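How to Refinish a White Tabletop with Paint and a Clear Coat

Applies to solid wood and veneered tops that already have a coat of paint or varnish on them. 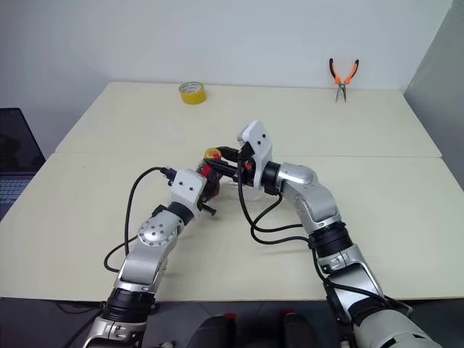
A painted work surface gets more wear than anything else in the house that has paint on it. Cups, keyboards, screwdrivers and elbows all leave a mark sooner or later, and white shows every one. The method on this page takes a weekend of short sessions plus a long wait at the end. The wait is the part most people skip, and it is the reason many painted desks feel sticky in summer.

What you need

Sandpaper in 120, 180 and 320 grit
A sanding block or a small orbital sander
Dish soap or a degreasing cleaner
Wood filler and a flexible putty knife
Bonding primer
White enamel, satin or semi-gloss
Water-based clear coat that is labeled non-yellowing
A 4-inch foam roller with spare sleeves
A 2-inch angled brush for the edges
Lint-free rags and painter's tape

If the old finish might date from before 1978, test it for lead before you sand anything. Test swabs are sold at most hardware stores. If the result is positive, stop and get advice from a certified contractor.

Step 1. Clean the top

Take the top off its legs if you can. Wash it with warm water and a little dish soap, then rinse with a clean rag and let it dry overnight. Wax and furniture polish need a stronger degreaser. Drip a little water on the surface when you are done. If it beads up into tight drops, there is still wax there, so wash it again.

Step 2. Sand and fill

Start with 120 grit and go over the whole top until the shine is gone. You do not need to reach bare wood. Keep the sander flat and moving, and do the edges by hand. Veneer is thin, so skip the 120 on a veneered top and begin with 180.

Press filler into any dents and leave it slightly proud of the surface. Most fillers shrink a bit, and deep gouges need a second fill. When it is hard, sand it level with 180, vacuum the dust and wipe with a damp rag.

Step 3. Prime

Stir the primer, do not shake it. Brush the edges first, then roll the flat area in long passes from end to end. One coat is enough over an old light color. Over dark stain, use two. If brown or pink patches bleed through, switch to a shellac-based primer for the second coat. Sand lightly with 320 and wipe again.

Step 4. Paint

Roll on a thin coat of enamel, working in strips and overlapping each one by a third. Finish every strip with a light pass in the same direction - no pressure, just the weight of the roller. Then leave it alone. Going back over half-dry enamel leaves ridges that you will have to sand out.

Wait the full recoat time on the can, sand lightly with 320, wipe and repeat. Three thin coats cover better than two heavy ones.

Step 5. Clear coat

Use a fresh roller sleeve. Put on two coats for a desk and three for a workbench or kitchen table. Oil-based polyurethane will turn a white top cream within a year or so, and it keeps going.

Step 6. Let it cure

Dry and cured are different things. The top will feel dry in a few hours, but it stays soft underneath for weeks. You can set light things on it after three days. Hold off on lamps, monitors, clamps and anything with rubber feet for 32 days, and longer if the room is cold or damp.

Fixing small chips later

Keep a little of the enamel in a small glass jar, filled close to the top. Dab it on with a toothpick, let it dry, and add a second dab if the spot is still low. Follow with one dab of clear coat. For scuffs, try a damp melamine sponge with light pressure before you reach for paint.

Posted by Aníbal Nogueira. Updated in July with the note on shellac primer.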